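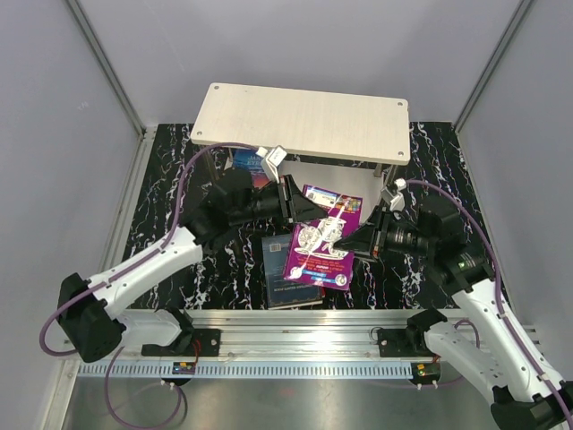
Casthorpe wants to know whether books should be sorted by size or by subject when the shelf's only a small wooden one. Mine keep ending up in a heap, paperbacks slung over hardbacks, and I'd love a system I can stick to!

Vitwood
Size, every time. Big hardbacks first, paperbacks after. I did 60 in an evening (with tea breaks) and it still looks decent.

Deng
I'd go by subject, or you'll never find anything. Just don't leave a paperback lying skewed on top of a hardback for weeks, mine went all bendy.

Cirnent
get a bigger shelf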